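Two hand-held grippers, one cup, brushes. What counts as a usable demo?

Asked by Evdokia Kourkoulas, 24/11/2022
Tags: data collection, demonstrations, grippers
912 views, 2 answers

Quick one hopefully. We're gathering demos for a table-tidying policy (brushes into cup, brushes out of cup, that sort of thing). Two people, one hand-held gripper each, wrist camera on each, no arm involved at this stage. Project is called Mirnine internally, if anyone from Avmont is reading, yes it's that one.

Target is 2000 episodes. We've got a fair chunk already and I'm now worried about half of them. Problems as I see them:

- second person's gripper wanders in and out of the other camera's view. Sometimes there's fingers too
- cup is a wonky squarish ceramic thing and looks quite different depending on which way round it's put down. Only the one cup so far
- pale cup on white table. Fine for my eyes, not sure about the model
- start positions. I've been telling people "put things wherever" and they put them in the same place every time

Two views from the same session, different moments:
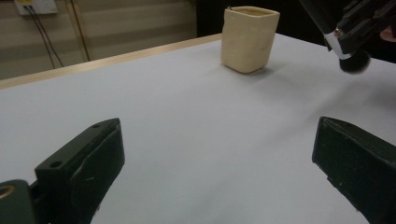
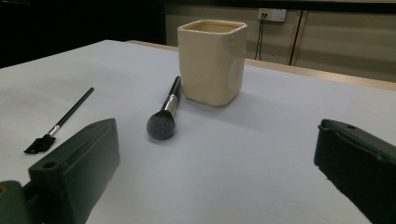
First one: cup on the table with the other gripper in at top right. Second one: cup plus the powder brush and the flat brush, both lying on the table.

So, do I bin the episodes with the second gripper in shot, or mask it, or leave it? And is one cup ever going to be enough? Deadline for the first training run is soonish and I don't want to recollect if I can help it. Training code is stock, nothing clever, image in and gripper motion out.

Edit: forgot to say, both grippers are logged on the same clock. Or they're supposed to be.

Answer 1
Accepted, 5 votes

Leave the second gripper in. If the policy is going to run two-handed then the other hand WILL be in view at run time, and masking it gives you training pictures that don't match anything the robot sees. We masked for a month on Dobre and then undid it all.

What I'd bin:

- anything with a bare hand in the middle of the table moving stuff. Hand at the very edge of the view, keep
- anything where the person stops to think. Long pauses are poison, the policy learns to sit there. Trim the start and end at least
- fumbles where they drop it and start the whole thing again. One regrasp that carries on is fine and probably useful

Start positions: don't leave it to people. Print a sheet of layouts, shuffle it, next layout each episode. Include ones where the cup is near the far edge and ones where its close in. Brushes lying roughly side by side every time is a pattern as well, so cross them, point them the other way, put one behind the cup.

Cup. One is enough to get a first run going and tell you if the pipeline works. It won't generalise. I'd stop at whatever you've got with this one and do the rest with other cups, different colours, at least one round. Pale on white has never hurt us much as long as there's a bit of shadow under the object, and you've got that in both of yours. Wouldn't chase it.

More important: check your clock. Not "supposed to be". Tap the two grippers together at the start of each session and find the tap in both logs. If they're out by a few frames you'll get a policy where one hand is always late and you will blame the network for weeks. Ask me how I know.

Witold Kalinowski

 Comment, Evdokia Kourkoulas: ok, did the tap thing. Out by 2 frames on the older sessions, spot on since June. Can I just shift the old ones?

 Comment, Witold Kalinowski: If it's a constant offset yes. Check a tap at the end too. If start and end disagree it's drift and you need to stretch as well as shift.

 Comment, Evdokia Kourkoulas: constant. Shifting. Thanks!!

Answer 2
0 votes

I would move the table. There's wall and cables and a socket in the background and the model will learn teh socket. Or hang a sheet up. Also why brushes, they're fiddly, start with blocks.

brellstead_lab2

 Comment, Witold Kalinowski: Sheet is worse imo, then it only works with a sheet. Better to do some sessions at another table and leave this one as it is.

 Comment, brellstead_lab2: depends where its going to run

 Comment, Evdokia Kourkoulas: same room for now, other rooms later. Will do a batch in the kitchen. Brushes because thats the task, can't change it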